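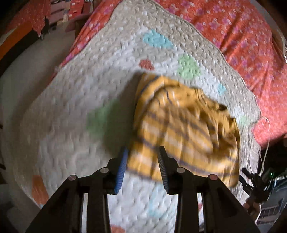
So I'm back, and I owe you all the story of why there was no update last time. Short version: I lost a whole batch of folding recordings and it was my own dumb fault. Long version, grab a coffee.

If you're new around here, I've been recording cloth demos with a pair of hand-held grippers (one per hand, fingers open, grab, fold, let go, do it again until your thumbs hate you). The recordings go into a little training setup I call Bustico, and the hope is that one day Bustico will run on an actual arm and fold my laundry while I sit there eating chips. We're not close! But I'd collected 845 good folds by the end of September and I was feeling pretty smug, so I kept the same routine going all winter.

Then I trained on the new batch and the thing went nuts. In simulation the left gripper would come down toward the cloth, look totally fine, and close on thin air right next to the edge. Every time. The right one was perfect. I figured it was the model, so I spent four evenings messing with the training settings, which was four evenings wasted, and then I blamed the plaid fabric. Stripes going diagonally over a bunch of wrinkles, that has to be confusing for a network, right? Nope. I swapped in a plain dish towel and got exactly the same miss.

What finally tipped me off was playing the recordings back slowly with the finger opening plotted underneath. On the video my left fingers were clearly shut on the fabric. On the plot they were still open a little. The sensor was reading wide, and it got worse the longer a session went on – by the end of a long one, "closed" and "half open" were pretty much the same number.

I took the left unit apart on the kitchen counter and found the set screw on the sensor magnet had backed out. Not all the way, just enough for the magnet to creep on its shaft a tiny bit with each squeeze. I know exactly when I last had that screw out, too. I changed a worn finger pad, put everything back together in a hurry and skipped the threadlocker, telling myself I'd do it later. Well, later came.

The annoying part is that my software should have caught it. Helier (that's my recording script) has a check at the start of each session where you close both grippers and it saves the zero. It happily saved whatever it got! So every session started with a nice clean zero and drifted off from there, and I had no end check to compare it against.

Here's where things stand now:

- Threadlocker on that screw, and on its twin in the right gripper.
- Close-and-check at the start *and* the end of every session. If the two don't match, the session gets flagged.
- Shorter sessions. I'm stopping after 7 minutes, even if I'm on a roll.
- A paint pen mark across the magnet and shaft, so I can see at a glance if it's moved.

As for the bad batch, I tried to rescue it by stretching the readings back into place, but the drift wasn't even, so I gave up and moved the lot into a folder named "nope." My goal was 3,000 folds before summer and that's not happening. I'm starting over from the September set and I'll see how far I get.

Next up is towels, and after that fitted sheets, if I'm feeling brave. If you've got a home setup like this, go wiggle your sensor magnets tonight. And if you know a good way to catch drift in the middle of a session without stopping to close the fingers, please leave me a comment, I'd love to steal it!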